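Evaluating the Lamley Two-Arm Bench Kit for Desk-Scale Tasks
Student Project Report
Gizella Orbán
Buvoscombe Technical College, Applied Automation

1. Background

The college is deciding whether to buy a two-arm bench kit for the second-year automation course. Until now the course has used a single arm on a plain table, and students can't practice handovers or any job that needs one hand to hold and one to work. My project was to review the Lamley kit as a possible purchase. Vimwood, the dealer, lent us one for the month of July.

I looked at setup, daily use, the software and the manual. I did not try to measure top speed or maximum load. The course does not need either one.

2. What is in the kit

The kit comes with two arms, two grippers, a wrist camera for each arm, the mounting plates and a controller unit. The enclosure is a separate option. We had it on loan too, and I would not want to teach with the kit without it. The aluminum rails give you something to fasten to, and the dark wall panels keep the background plain for the cameras.

The cables run along the outside of each arm in black corrugated conduit. The manual says to leave a generous loop near the wrist. I set the loops too short the first time and had to redo both.

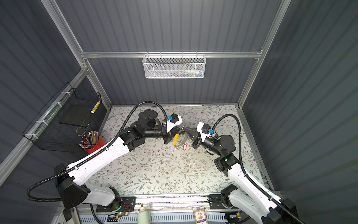
Unpacking and mounting took me one afternoon with help from a classmate. The slowest step was leveling the mounting plates. The bolts are reached from below and there is not much room for a hex key. Calibration is done one arm at a time, then both together, and the software walks you through it. The joint housing lights are easy to see from a seat at the bench, but the manual explains their colors only in an appendix.

3. Method

All tasks used ordinary desk items that students could bring from home. I used pens in a cup, a key tag and a few other small things. The bench was covered with a printed cloth. A patterned surface is harder for the camera software than a plain one, and I wanted to know if that would be a problem in class.

The tasks were:

Pick up one item and set it down at a marked spot.
Pass an item from one gripper to the other.
Hold an item with one arm while the other arm moves something next to it.

I recorded 53 attempts over the loan period. An attempt was stopped if an arm faulted or if the item left the reach of both grippers. I reset the items by hand each time.

4. Results

Single-arm picking was the easiest. Light items with some height to them gave little trouble. Flat items were harder, and the key tag was the worst. The fingers tended to push it along the cloth before they closed. Coming in at a steeper angle helped.

Handovers depended mostly on how well the two arms had been calibrated to each other. After a fresh calibration they were reliable enough for teaching. After several days without one, the receiving gripper began to close a little to the side of where it should. Vimwood told me to recalibrate at the start of each session, and I would put that in the lab sheet.

The cloth pattern did not cause false detections that I noticed. Wrinkles did. I ended up clamping it at the corners.
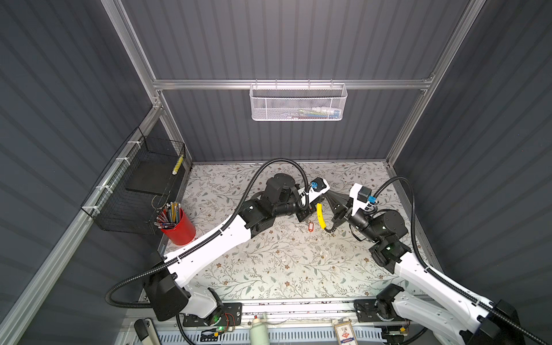
Figure 2. Both grippers over the bench, with the yellow item and the red key tag between them.

5. Software and manual

The control software ran on a college desktop without problems. The log stores 1000 entries and then overwrites the oldest, so a long session has to be exported partway through. I lost part of one afternoon that way. The export is a plain table that opens in any spreadsheet program.

The manual is clear on wiring and weak on error messages. Several codes are listed with no advice on what to do next. The same dealer also carries the Shao kit, and I read its manual for comparison. It handles errors better, but I did not have that kit to test.

6. Cost

Vimwood quoted 2394 for the kit with the enclosure, before tax. Spare gripper fingers are 25 a pair. I would order two extra pairs with the first purchase. The edges of ours showed wear by the end of the month.

7. Recommendation

I recommend buying one Lamley kit with the enclosure for the second-year course. Before it goes into use, the department should write its own one-page sheet covering light colors, common error codes and the calibration steps. A second kit should wait until one class has finished a full term with the first.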